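Email newsletters: frequently asked questions

Who is this page for?
Small businesses that send their newsletter through Flelmont and look after their own mailing list. If Astitz manages your account for you, your account contact can make any of these changes.

How often should I send a newsletter?
Once a month suits most shops and trades. Fortnightly works if you have new stock or events to talk about. Pick a schedule you can keep up in your busy season.

What time of day is best?
Try 10 am for business customers and early evening for households. Send at the same time for three issues before you compare results. Changing the time and the subject line together won't tell you which one made the difference.

How many contacts can I have?
The starter plan covers 494 contacts and the standard plan covers 2000. People who have unsubscribed don't count towards the limit. Addresses that bounce do count until you remove them.

Can I add people who gave me a business card?
Only if they agreed to get your newsletter. A card in a bowl at the counter is not enough unless the sign on the bowl said so. Keep a note of when and how each person signed up.

Do I need an unsubscribe link?
Yes, in every issue. The Flelmont templates put one in the footer. You can change the colour and the wording, but you can't take it out.

Why did my open rate go up when sales didn't?
Some mail programs load pictures automatically and this is recorded as an open. Look at clicks and replies as well. If you have an online shop, connect it under Settings, then Cerkero Reports, and you'll see orders next to each issue.

How long should the subject line be?
Keep the main point in the first five words, as phones often cut off the rest. Avoid all capitals. Your business name is already in the sender field and doesn't need to be repeated.

Can I post the newsletter on social media too?
Yes. Each issue has its own web address, under Share. Posting one story at a time usually gets more clicks than posting the whole issue.

What is the Karakaya template?
It's a single-column layout that is easy to read on a phone. It has room for one main story, two short items and your opening hours. Older two-column layouts still work but we no longer update them.

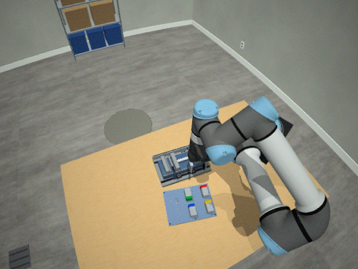 Issue 18

The next issue comes out in October. To get it by email, tick the Help News box on your account page.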